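Teaching > Robotics Lab > Course Handouts

Handout: Showing the Robot a Task
16 Oct 2025 | By Kamlesh Mittal

You should have read the safety sheet before this session. This handout covers the two ways we record demonstrations at Jarkgate, and what makes a recording usable. The task for the next lab is packing a school backpack: open the bag, put the desk items in, close it.

1. Two ways to demonstrate

By hand. You put the arm in free-drive mode, hold it near the wrist, and move it through the task. The joints record the path. It is quick to learn, and you feel contact directly. The drawback is that your own hands and sleeves get into the camera views, and the robot will not have those when it runs alone.

By remote control. You move a leader arm and the working arm copies it. You keep your hands away from the table. It takes longer to learn because you feel very little of what the fingers feel. Expect your first few attempts at a zipper to fail.

We use remote control for the backpack task. Free-drive is still fine for checking reach before you start.
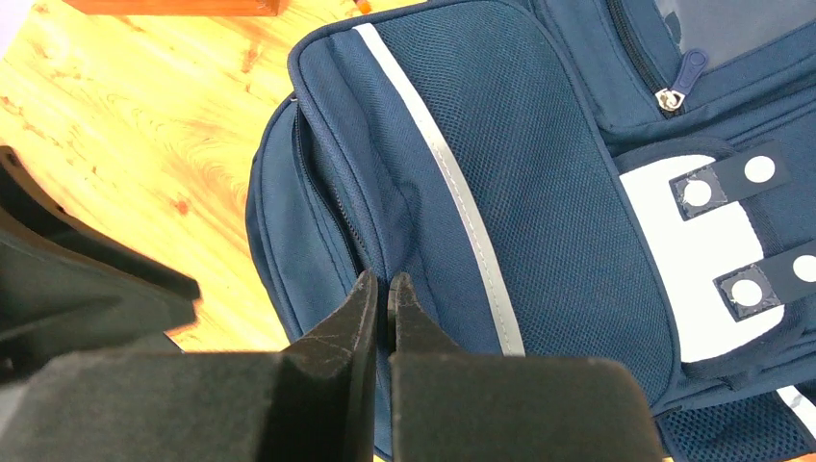

Wrist camera view, backpack on its back, fingers open.

2. What gets recorded

Each demonstration (we call it an episode) stores joint positions, the gripper opening, and the camera images, all on one clock. The Gosling software starts a new file when you press the pedal and closes it when you press again. Do not press while the arms are still moving to the start position.

Before recording, look at the wrist view on the monitor. If you cannot see the part of the bag you are about to touch, change your approach. A policy trained on images cannot use something you only saw by leaning over the table.

3. Setting the table

The bag and the desk items go back on the table before every episode, but not in the same spots. Turn the bag a little. Swap the notebook and the book. Let the marker point a different way. If every episode starts from the same layout, the robot learns the layout, and it will reach for a pen that has moved.

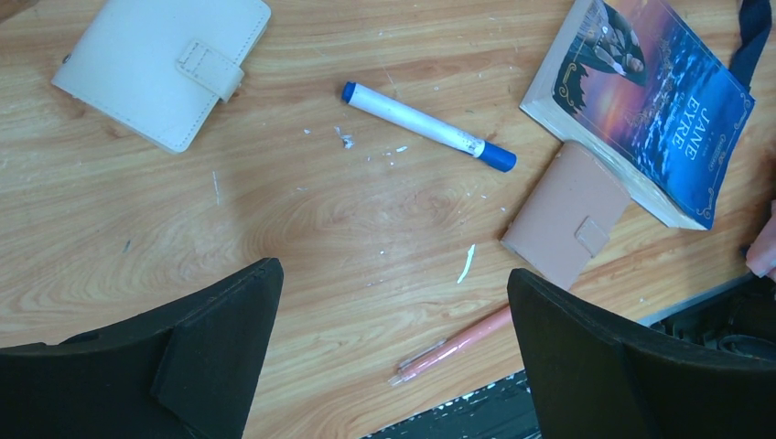

Keep the changes within reach of both arms. Items at the far edge force a stretched posture that is hard to repeat, and last July we threw out a whole batch for this reason.

Flat items are harder than they look. For a thin notebook, come in from a side and close on the edge. For a pen, line the fingers up across the barrel and lower slowly. If you miss, recover and continue. A few episodes with a clean recovery are useful. An episode with five misses is not, so discard it.

4. Working with cloth

Fabric moves when you touch it. The same pocket will have a different shape in each episode, and pushing on one fold shifts the next. Move in steady strokes and pause briefly before you close the fingers. The pause gives the model a clear moment to learn from.

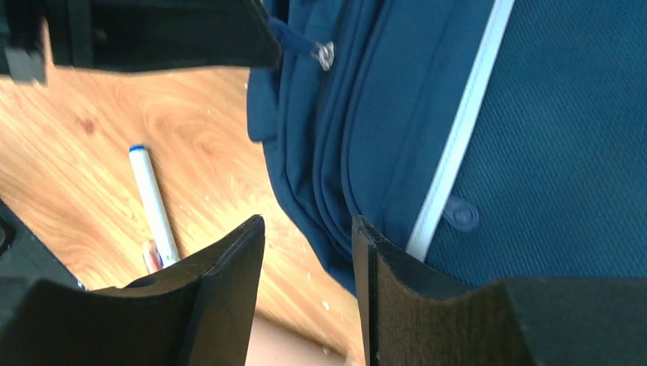 Kamlesh Mittal
Lab Instructor, Robot Learning

When pulling a zipper, one arm holds the bag and the other pulls. Hold first, then pull. Students often do both at once, the bag slides, and the slider jams. Pull along the line of the zipper and let the wrist turn as the seam curves.

Watch the other arm too. Most collisions in this lab happen between the two arms, with the operator looking only at the fingers.

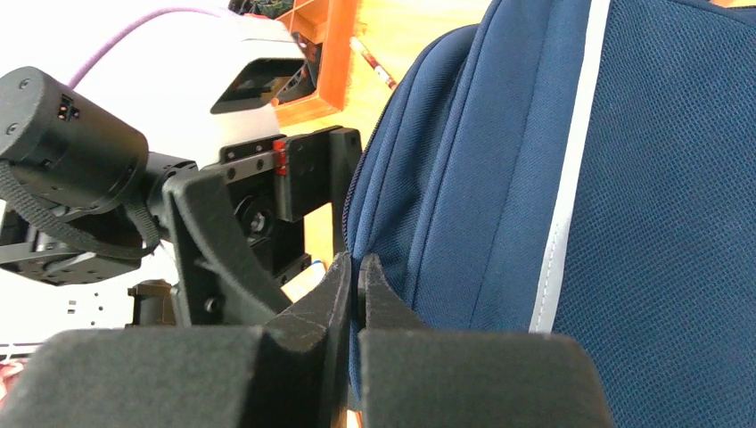

If the arms touch, stop, press the pedal, and mark the episode as bad. Do not try to save it. Then check that the fingers are still tight on their mounts.

5. How many episodes

Each pair records 30 good episodes. Combined with last year's set, the class will have 546. Label each one with the operator's initials, the start layout, and good or bad. Rhys Fairweather checks the labels before training and will send back anything blank.

Take a break after 12 episodes. Tired operators get jerky, and it shows in the joint plots.

6. To hand in

One page per pair. Include a plot of gripper opening for your best and worst episodes, with a short note on what differs between them. Say which step took the longest to demonstrate.

Recent handouts
Leader Arm Setup and Calibration (Hermenegildo Orozco)
Reading Joint Plots
Camera Placement for Two-Arm Work
Free-Drive Mode: Checklist (Ivan Savchuk)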